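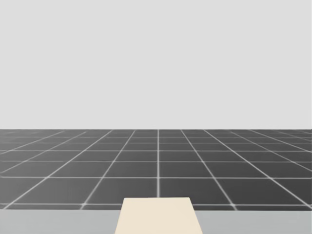 White grid lines on a dark floor, computer rendering

Put the maps back in
Oct 18, 2022

I bought a reprint in June of a book I'd wanted for years, a memoir by a minor consular official who spent most of his working life in a trading town called Renden, up at the dry end of the Firen valley. It's a wonderful, grumpy, gossipy book (he hated his predecessor, he hated the post, he loved the melons) and I'd only ever read it in a library copy that wasn't allowed to leave the building. So when Antal brought it out in paperback for 25 dollars I ordered it the same evening and felt very pleased with myself.

It came without the map.

I went through it twice because I was sure I'd missed something. The list of illustrations still promised one, "Map of the Firen Valley and Adjoining Districts, at end," and at the end was a blank page and then the back cover. The index was gone too. So was the appendix of caravan tolls, which I admit is dry reading, but which is the whole reason the man got into his famous quarrel with the customs house. What I had was the running text, set in a perfectly nice typeface, with little superscript numbers pointing to footnotes that weren't there.

I want to complain about this at some length, so settle in.

People who haven't spent much time with the old consular and frontier memoirs tend to think of them as adventure stories with a few boring bits attached. I understand why! The adventure is how they were sold, then and now. There's a pass and a snowstorm and a pony that falls into something. But anyone who reads a few of these will notice that the authors were office workers. They wrote reports for a living, and when they retired and sat down to write a book they went on writing reports, with a snowstorm dropped in every so often to keep the reader awake. The appendix was where they put what they'd really been paid to find out. The footnotes were where they settled scores.

In the Renden book the main text says, very smoothly, that "certain difficulties arose over the wool duties." That's it. He moves on to a picnic. In the original there's a footnote on that sentence that runs over the bottom of two pages, and in it he tells you who took the money, how the scales were fixed, and what he said to the governor about it, which he was plainly still proud of decades later. Take that note away and you've got a man who went on a picnic. Leave it in and you've got a pretty good account of how a small customs post worked, from somebody who was in the room and had an axe to grind.

And the axe matters. I'm not claiming these men were fair. Most of them believed things about the people they lived among that make you wince on every other page, and they had a habit of describing a whole town on the basis of their cook and their interpreter. But you can catch them at it if the apparatus is there. You look at the map and see that he couldn't possibly have reached the upper villages in the time he says he took. You look at the toll table and see that the "ruinous decline in trade" he blames on his rivals was a bad spring and a good autumn. The author hands you the means to argue with him, probably without meaning to, and the reprint quietly takes them away again and leaves you with only his voice. A voice like that, with nothing to check it against, is a lot more persuasive than it deserves to be.

I do know why it happens. Fold-out maps cost money to print, and somebody has to scan them flat, and old paper tears along the folds so that half the surviving copies have lost theirs anyway. Indexes have to be redone when the page numbers change. Footnotes are a misery to reset. A small press like Antal is probably selling 200 copies of something like this in a good year, and I'd much rather they existed than not. I've got a shelf and a half of their books. I'm going to go on buying them, and they know it, which may be part of the trouble.

Still, some of this is cheap to fix. You can print a map small and gray across a double page and it'll be ugly and I'll be grateful. You can put it on a website. You can leave the original page numbers in the margin, and then the old index works again with no extra labor from anyone. You could, at the very least, say on the back cover that the notes and map have been left out. I'd have bought it anyway! I'd just have known what I was buying, and I wouldn't have spent an evening turning a paperback upside down and shaking it.

The digital versions are their own headache. There's a text of the Renden book on Clarilix, the reading service, and I had high hopes for it because a screen doesn't care how wide a map is. What I found was the machine-read text of a scan with the footnotes run straight into the body, so that our man is riding along a river bank and in the middle of a sentence begins to list the price of felt. The place names are a disaster. He spelled Renden 2 different ways himself, and the software has added a few inventions of its own, so if you search for the town you get a fraction of the places he mentions it. Anyone using that search to decide whether a book is worth their time would come away thinking he hardly talked about the place. He talked about nothing else for thirty-odd chapters.
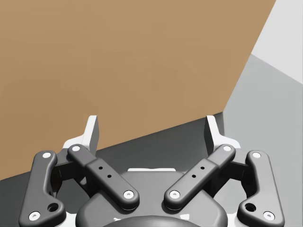
Is it worth paying for a reprint if a free scan of the original is available?

For reading straight through, a paperback is easier on the eyes and worth the money, but if you plan to quote the book or follow the routes, work from page images of the original edition and check that the map was scanned unfolded.

That last point about unfolding trips people up. Plenty of scans were made at speed, with the map left folded in its pocket, so you get a picture of a neat little packet of paper and one corner of a mountain range. I've found complete ones by going through different libraries' copies of the same book, and it can take a while. Of the 6 scans of the Renden memoir I've tracked down, only one has the valley laid out properly, and it's in black and white, when the trade routes were meant to be in red.

A friend of mine who teaches says I'm making too much of it, and that students won't read the appendix however beautifully you print it. She might be right about most of them. I didn't read the appendices either when I was nineteen. I read for the snowstorms. But they were sitting there when I came back to the same books much later with different questions, and I could turn to the end and find out what a load of brick tea paid at the bridge. I can't go back to something that was cut before I got there. Somebody picking up the Antal edition now, somebody of nineteen with a taste for ponies, won't have the option unless they happen to learn that a fuller version exists, and there's nothing in the book to tell them so apart from a list of illustrations that doesn't match.

There's also the matter of whose names live in those back pages. The main text of a book like this is crowded with officials and visiting colonels. The clerks, the guides, the woman who kept the rest house below the pass and lent him money through a very bad winter – they turn up in the notes, or in the index with a page number and a line of description. The index to the Renden book lists his interpreter under the man's full name, with his home village. In the text he's "my interpreter" from start to finish. If you were from that village and wanted to know whether your great-grandfather was in the book, the index was the only way in, and it's been dropped to save a few sheets of paper.

I wrote to Antal about all this, a fairly polite letter I think, and offered them my own photographs of the library's toll tables, for whatever they're worth. I got a kind reply saying they'd look into it for the next printing and that the list of illustrations had been left in by mistake. So the one correction I can be reasonably sure of is that the next edition won't mention the map at all. I've sent a second letter. In the meantime I've printed out the good scan, colored in the routes with a red pencil from his descriptions of them, and folded it into the back of my paperback, where it makes the cover stick out a bit.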